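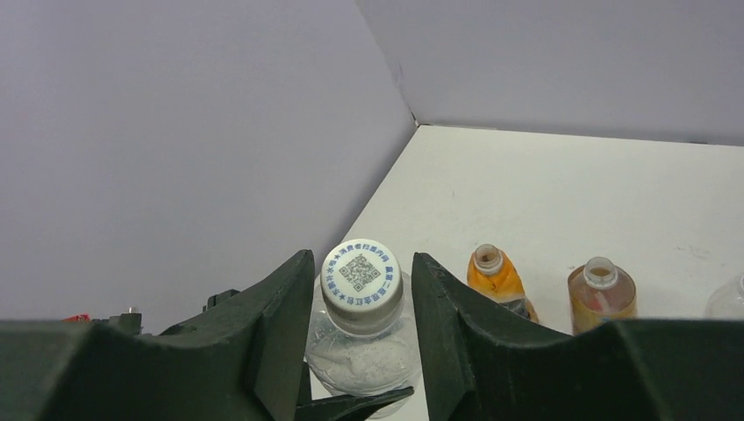 Wrist camera view, clear bottle between the two big fingers

Wrist camera sees the QR code on the cap but the grip lets the bottle turn

Posted in Robots and Cells, Saturday, February 17, 2018

We have a small table cell with a Surnix arm and a black multi-finger hand. The job is to pick clear plastic bottles by the body, read the code on the cap with the wrist camera, and pass them on to a second station. The reader is a Flavix module and it does fine on a cap that is facing the camera. My trouble is with the clear bottles. The fingers come in on both sides, the body gives a little, and by the time the arm lifts, the cap can be pointing somewhere else. I ran 600 picks last week and lost 27 of them to a missed read. Orange and amber bottles on the same table are not part of the job, they are only there to check that the vision ignores them.

Grip force is at the value the hand shipped with. Exposure is on auto. Should I be changing the grip, the camera or both?

Posted by benchcell_two

Start with the grip. Thin clear bottles flex when you squeeze the shoulder, and the wider part of the body will slide down out of the fingers as they close. Lower the hand so the two large fingers meet the straight part of the body. Then bring the lower digit in last, at low force. If it closes at the same time as the others it pushes the bottle and you get the turn you are describing.

After that, do the read before you lift. Close, wait for the fingers to settle, take the picture, then go up. It adds a little to the cycle but you are reading a bottle that still has the table under it.

Check the finger surfaces too. Ours were smooth and we had the same slip until we put thin rubber pads on them. Wipe the pads with a damp cloth at the start of each shift and replace them when the edges lift. We get ours from Perić and have been on the same type since August.

Posted by Neltico_user13

turn off auto exposure. white cap on a white table, it will hunt every time the black fingers move in. fix it and forget it

Posted by gray_wrist

Agree on fixed exposure, but set it with the fingers closed on a bottle, so the dark area is the same as it will be during a real read. A printed gray code has less contrast than a black one and washes out first.

Also a rotated code is no problem for most readers. A tilted cap is worse. Before you touch the force, save the pictures from your missed reads and sort them by tilt. If they are nearly all tilted, it's the grip. If they look straight on and pale, it's the light.

Posted by lowerdeck1152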